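Minutes – Manipulation Data Working Meeting
Oct 2, 2019
Main lab, Rerville site

Present: data collection leads (2), operators (4), learning team (3), facilities liaison. Grarkholm joined by phone from item 2 on.
Apologies: the Arango project lead.

1. Minutes of the last meeting

Accepted with one correction. The number of kitchen episodes due by the end of the quarter should read 3000, as in the plan agreed in June. The 2000 figure was the old target for the single-object set and should have been taken out.

Open actions from last time:
– Spare gripper fingers: ordered, not yet delivered.
– Label guide for failed grasps: draft sent around, comments still missing from Grarkholm.
– Second storage drive: installed and in use.

2. Progress on the kitchen set

Collection is behind the plan. The main cause is time lost between episodes, when the operator resets the table and checks that the arm is back in its start pose. The operators said the reset takes longer than the demonstration itself for the short tasks, such as moving one item onto a plate.

It was suggested that several short tasks be chained so that the end of one is the start of the next. For example, an item placed on a plate is then picked up from the plate and returned to the table. The learning team has no objection as long as each part gets its own instruction text and its own start and stop mark. Grarkholm has tried this on its own station and reported that operators sometimes forget the stop mark. The recording software can be set to ask for it. Agreed to try chaining for one week on one station and compare.

Episodes are still limited to 40 seconds. Tasks with the toaster oven door run close to that. The meeting agreed to leave the limit alone for now and look at the oven episodes separately.

3. Table layouts

The learning team went over the layouts in use. The concern is that the larger items, the oven above all, end up in the same place day after day, and the model may learn the place instead of the item. In the current overhead view the oven stands at the right side of the table, the green colander is on the left, and the small red object is on open table toward the upper middle-right.

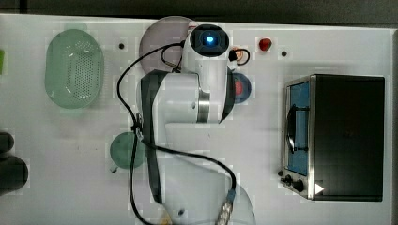
Rerville Robot Learning Group – Data Collection Team

Operators pointed out that moving the oven means rerouting its cord and taping it down again, so it can't be done between episodes. Agreed that the oven will change sides once a day, at the start of the morning shift, and that smaller items will be moved after every episode using the printed layout cards. The cards will be redrawn so that plates and lids also turn up close to the table edge.

There was some discussion of items hidden under or behind the arm. From directly overhead, the arm covers part of the mauve plate and part of the round blue item with the red center. The learning team wants such views kept in the set. A policy that only works when every item is in full view is of little use. They asked, though, that the target item be visible from at least one camera when the episode starts. Operators will check both views on the monitor before pressing record.

The question of names came up again. Round flat items are being called "plate" by some operators and "lid" by others, and the instruction texts no longer match across shifts. A fixed list with one name per item will be posted at each station. The small red item will go on the list too. It has been entered as "tomato," "strawberry" and "red toy" in different sessions. Old texts will be corrected by script once the list is final.

4. Cable routing

The thick black cable loops over and around the arm and shows clearly in the overhead view. Two points were raised.

First, safety and wear. Operators have been told to stop the arm if the cable gets caught on an item, and to mark the episode as aborted. This has happened on the left side of the table more than on the right. Facilities will look at a longer strain relief.

Second, the data. If the routing is changed, new recordings will look different from old ones. The learning team thinks this is acceptable and would prefer some variety. It asked only that the date of any change be written in the station log. Agreed. No change to be made in the middle of a shift.

5. Quality check

Every batch is now reviewed before it goes to training. Reviewers watch the first and last few seconds and skim the rest. The most common reasons for rejecting an episode are a wrong instruction text, a late start mark, and an operator's hand in view at the beginning.

Failed attempts are not being rejected if they are labeled as such. Some operators were not sure about this and had been deleting them. Please keep them. A grasp that slips and is then retried counts as one episode and gets the "recovered" label.

Grarkholm asked if its reviewers could use the same form. The form will be shared. The drop-down for the reject reason needs one more entry, for camera dropout.

6. Pradilia objects

The box of new objects from Pradilia has been unpacked and cataloged. These will be held back for testing and are not to be placed on the collection tables, even as background. The box has been moved to the locked cabinet. Operators who need a new background item should ask the data collection leads.

7. Any other business

The overhead camera mount will be checked for drift at the start of each week. The calibration board has to go back in the drawer after use – it was left on the table twice last month and shows up in a whole batch.

Shift swaps should be entered in the shared calendar and not only agreed by message.

Actions
– Chaining trial on one station, one week, with results to the next meeting: data collection leads
– Turn on the stop mark prompt in the recording software: learning team
– Redraw layout cards: operators, morning shift
– Fixed name list posted at all stations: data collection leads
– Script to correct old instruction texts: learning team
– Strain relief options for the arm cable: facilities
– Share review form and add camera dropout: learning team
– Comments on the failed grasp label guide: Grarkholm

Next meeting: same room, date to be sent around once the chaining trial is finished.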